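4.2 Prizes, residencies and first book publication

The second part of the survey asked whether early recognition shortened the time between a poet's first magazine appearance and first full collection. Replies were received from 39 poets writing in English or in English and one other language. Of these, 32 had won at least one prize or held a residency before the age of thirty. Their answers were checked against the 660 contributor notes gathered for Section 3.

The results differ by type of award. Poets who had been named in a magazine's yearly list reported more invitations to read, but few reported an offer from a publisher. Residencies had a clearer effect. Eight respondents had spent a term at the Pleduldale writers' house, and most of them finished a manuscript there or in the following year. Sethi (Section 2) treats such stays mainly as a mark of standing. The replies suggest that free time and a room to work in mattered more to the poets themselves.

Contributor notes present a separate difficulty. They are usually written by the poet, list honors without saying how many people were considered, and are often reused for years with little change. Notes in the December issues, when many magazines print their yearly awards, were the longest in the sample.

The closing task asked respondents to write a short poem on household objects, so that their current work could be read beside their early published pieces.

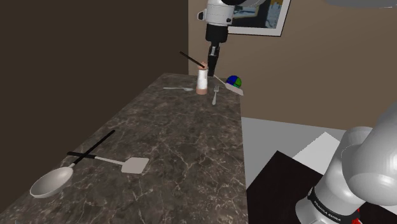

Figure 3. Rendered countertop scene with a cup, a chopstick and a spoon.

The poems were read by two editors from the Skurkier and Plastia presses, who did not see the contributor notes. Their readings showed no steady link between the number of awards listed and the quality of the work. Given the small sample, this finding should be treated with care.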